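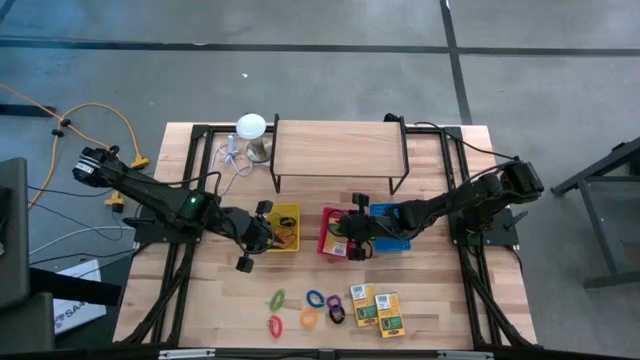 The first telephone I ever loved weighed as much as a can of soup, and I carried it on my belt for most of a decade without once being embarrassed. My new one weighs next to nothing, and I have been embarrassed by it every day since December. It is called the Kokorach, it is made by a firm named Gristgate, and it folds in half like a wallet. When I want to think about a gadget properly I like to put it down on a plain table, and look at it for a while before I switch it on. The Kokorach looked very fine lying there. It had a brushed lid, a little window for the time, and a hinge so smooth that I opened and shut it for most of an evening while my coffee went cold.

Then I tried to put my address book in it.

I should explain that I have 1408 names in my address book, which my wife says is not a sign of popularity but of never throwing anything out, and she has a point. There are plumbers in there from two houses ago. There is a man who sold me a canoe. The old phone took the first few hundred without complaint and I kept the rest in a paper notebook, and the great promise of the Kokorach, printed right on the side of the carton, was that it would take everybody. It does take everybody. What the carton leaves out is that it takes them one at a time, through a cable, with a beep for each, and if somebody calls you while it's going on, the whole business starts over from the letter A.

My brother-in-law called at M. He wanted to know how I liked the phone.

I wrote to Gristgate and had a very courteous reply from Joar Haugland, who looks after the software for the folding models and who was good enough to talk to me for the better part of an hour. He had the patience of a man who has been asked about the cable before. "We built the memory first and the menus second," he told me, "and I think you can feel that when you use it." I could feel it, and I liked him a good deal for saying so. There is a fix on the way, he said, that will let the phone pick up where it left off, and owners will be able to have it put on at any shop that sells the thing. The notice I have is dated 11/07/2003 and says "shortly," so I have learned to be calm.

In fairness I ought to compare it with something, and I borrowed a Leite from my neighbor for the purpose. The Leite is a plain bar of a phone with a rubber edge, the sort of object you could drop down the cellar stairs (I have cellar stairs, and I did). It holds far fewer names and its screen is the green of pea soup. But the buttons are big and set well apart, and my thumb, which is not a young thumb, found the right one nearly every time. On the Kokorach the 2 sits so close under the navigation key that I have sent a good many messages consisting of nothing but the letter A. My daughter has stopped asking what they mean.

Battery life I can report on with more cheer. On the drive up to Irnside to see my mother, who is 71 and thinks all of this is foolishness, I left the charger on the kitchen counter and fretted the whole way. The phone lasted the entire visit. My mother picked it up, flipped it open and shut a few times with the same look I must have had that first evening, and asked what it cost. I changed the subject. She flipped it some more and said it would be nice if it made a louder click — and you know, it would.

So I'm keeping it. I still use the paper notebook for anybody past the letter R, and the old soup can is charged up in a drawer, in case my brother-in-law calls.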